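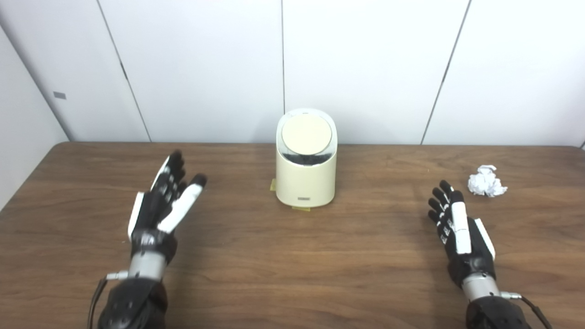

12/16/25
By the Hasley Business Desk

Reynaldo Calimlim has worked at Werkdale for most of his adult life. He started on the night crew, moved to packing, and now leads the bench group at the company's Hasley building, where returned household goods are checked, cleaned up and sent back out. Since September, part of his job has been working next to a two-handed robot called Drimen.

We talked in the break room at the end of his shift. He had a sandwich he never got to and a notebook he kept turning over on the table.

Werkdale bought the machine to take over the clearing of benches. When a returned item is unpacked, it leaves behind paper, bags, ties and bits of foam. For years a person did the clearing between items, usually the same person who had done the unpacking.

"It sounds like nothing," Calimlim said. "You pick up the paper, you throw it away. But you do that all day and it's half your day. I had people with good eyes for damage, people who could find a crack in a lid by feel, and they were spending their time picking up paper."

The robot does not work the main line yet. It is at a practice table off to the side, with a small bin and whatever trash the crew gives it. Calimlim said the simplest thing they give it is a sheet of packing paper crushed into a ball.

"Every ball is different. I never thought about that before. I squeeze it one way, Teresa squeezes it another way, and hers come out tight, like a baseball. Mine are kind of a mess. The hands have to deal with both."

He was asked whether it does.

"Tight ones, it's good. Loose ones, it'll get a finger in a fold and then it has trouble letting go over the bin. It holds its hand out there and the paper hangs on. We log those. Out of the last 300 tries, 40 went down as a miss. That's everything, drops, hangups, all of it. In the beginning we didn't even bother writing down the good ones."

The bin has been its own subject. The crew tried several before settling on a small one with a lid. On the real benches the bins get kicked, pulled over and borrowed, and Calimlim argued early on that the training should include some of that. He lost the argument for now. The technicians from Salem, where Werkdale has its main office, wanted things kept in place until the basic motion was reliable.

"I understand why. I still think they'll have to redo some of it. Come out on the floor at two in the afternoon and show me a bin that's where you left it."

About 14 people used to rotate through the bench jobs in Hasley, he started to say, then stopped and asked that the number be left out because it had changed so often with the seasons. What he would say is that no one on his crew has been let go over the robot. Two people left on their own, and he was told their positions would not be filled right away.

"So you can read that how you want," he said. "The company told us no layoffs from this, and there weren't any. But when somebody leaves and the job isn't posted, people notice. I noticed. I asked about it in the meeting and the answer was that they were reviewing it. That was a while ago."

The work itself has changed more than he expected. Three people on the crew now take turns with the machine. They set up the table, start the run, write down what happened and reset. They were given 200 dollars a month on top of their regular pay for it, and Calimlim said that caused some bad feeling at first among those who were not picked.

"I would do that part over. I picked people who asked for it. Some people don't ask. One of the best I've got on there now is a woman who didn't put her name in because she figured it was for the computer people. It's not. It's for people who pay attention."

What does paying attention look like at that table?

"Watching the fingers, mostly. You get so you can tell before it closes if it's going to have the thing or just push it. The thumb is a big part of it. If the thumb is late, forget it. I told the technician that and he went and looked, and he came back and said okay, we'll work on the thumb."

He is also the one who has to explain to the crew what the robot is not going to do. It will not judge whether an item can be resold. It will not tell the difference between packing paper and a folded instruction sheet the customer stuffed back in the box, and Calimlim said that mistake worries him more than a dropped ball does.

"If it throws out the instructions, we can't sell the item as complete. A person looks at the paper for half a second and knows. So for now a person still looks."

The next step is a trial on one working bench. The Hasley building processed 581 items on its busiest day this fall, and Calimlim does not want the trial to start during a stretch like that. He has asked for a slow month and for the right to stop it if the bench falls behind. He got the first in writing. The second, he said, was a handshake.

His own shoulder has been bad for years from reaching across benches, and he said he would be glad to see the reaching go away.

"My wife asks me, are you teaching the thing to do your job. I tell her it's the part of my job I'd give away. She says they'll find another part after that. She might be right. I've got nine years until I can retire, so I'd like to know too."

He put the sandwich back in the bag and went to find his coat.

Related
Werkdale adds second shift at Hasley building
What happens to the things you send back
Salem office to host open house for job seekers
Letters: Readers on pay and new machines
Bench work and bad shoulders: three workers talk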